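3.2 Towels at the point of use

The audit treated a towel as having two lives in the building. The first is in the bathroom, where it hangs within reach of the shower and is handled by one guest at a time. The second is on the corridor side, where clean towels are folded, stacked and carried in bulk. Most earlier work on hotel and hostel linen looks at the laundry itself: water, heat, detergent and wear per wash. We were more interested in the hours between washes, when a towel may be put back on a bar, replaced early, or moved from one shelf to another without having been used at all.

Rooms were checked at two times, 9:30 in the morning and 4:15 in the afternoon. At each check the recorder wrote down where the bath towel was, how it was hung, and whether the hem showed marks. Nothing was touched. A towel folded over a bar was coded F, a towel bunched or hooked by one corner was coded B, and a towel on any other surface (basin, door, bed, floor) was coded S. Across both checks we logged 640 towel positions. Of these, 487 were coded F.

The layout of the shower area had more to do with the code than we expected. Where the bar could be seen and reached from beside the glass, guests put the towel back on it. Where the bar was behind the door, they tended not to. Short bars were a separate matter. A bath towel has to be folded lengthwise to fit on one, which leaves several layers lying against each other, and the afternoon check found these towels damp at the center more often than those on full-length bars. Figure 1 shows a short bar of this type.
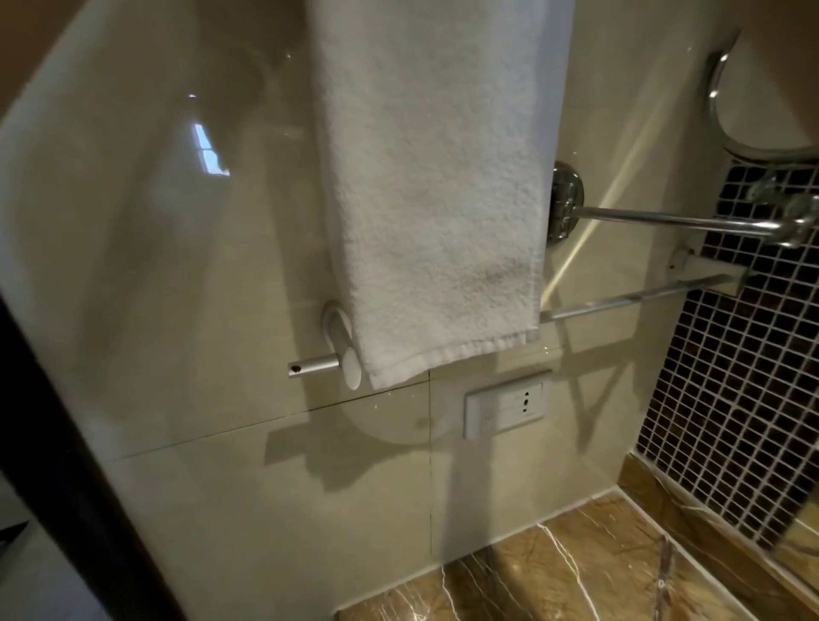 3.3 Hem marks and early replacement

Hem marks were graded by eye on a three-point scale: none, faint, and clear. Faint grayish marks like those near the lower right of the towel in Figure 1 were graded as faint. The grade was given before anyone asked the housekeeping staff what they would do with the towel, so that the answer could not affect it.

Staff did not agree with each other on faint marks. Some would send the towel to the laundry on the same day, and others would leave it on the bar if the guest was staying on. The written instruction used at the time said only that "soiled towels are to be changed." It did not say what counted as soiled. After the first month the wording was changed to "change any towel with a mark you can see from the bathroom door." This made the decision faster but raised the number of towels sent down, and two of the supervisors asked for the old wording back. We kept the new wording for the rest of the audit so that the two periods could be compared.

We did not test whether faint marks came from the guest, from the wall, or from the wash. Gray marks along a hem can have any of these causes, and a towel with a dark mark low on the hem may have picked it up in the cart. That question is left for the fiber study at Darstead.

3.4 Carrying and stacking

Clean towels reach the floor folded. The fold used in all the sites was a plain one: in half across the width, in half again, then in thirds. Stacked this way, the folded edges face the front and the loose edges face the back. Stacks are carried in both hands, with one hand at each side and the palms turned in. Squeezing from the sides keeps the layers from sliding, but it also shortens the top fold, and a stack that was square when it left the folding table will often lean by the time it is put on the shelf.

Doors were the main difficulty. A person holding a stack in two hands has no hand left for a door that has to be pulled. At these doors we saw three habits. Some workers set the stack down on the nearest surface, opened the door and picked the stack up again. Some moved the whole stack to one forearm and held it against the chest. Others waited for a second person. The first habit was the most common and gave the most refolding, with the bottom towel in the stack nearly always the one affected. A carry past a pull door is shown in the second photograph, with the notes made at that stage of the work printed after it.
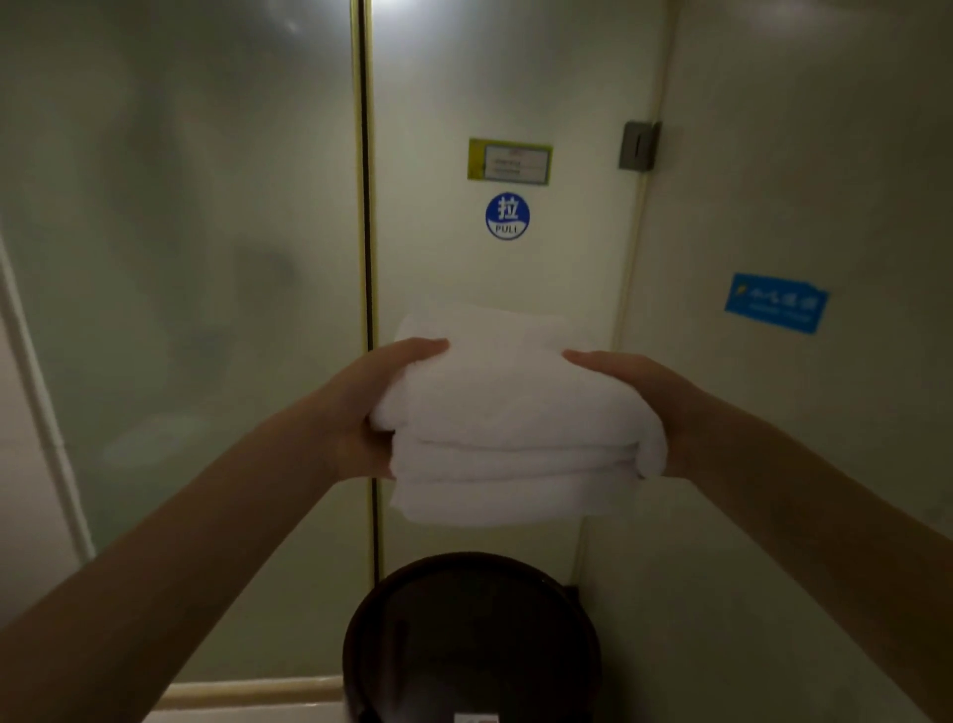
Givport, January

Notes by Karim Ramadan. Door marked PULL, sticker in Chinese and English. White towels, folded, carried in two hands at chest height. Asked the day team where they put a stack down when the door is shut. Answers: the cart if it is close, otherwise the floor with a clean sheet under it. The Zundance carts are too wide to leave beside the door during the morning round. Suggested a fold-down shelf, 45 cm deep, on the wall next to the door. Shawky to price it. The limit for the whole corridor is $1,000, fitting included.

The shelf was not in place before the audit closed, so the refolding counts in Table 4 are for doors without one.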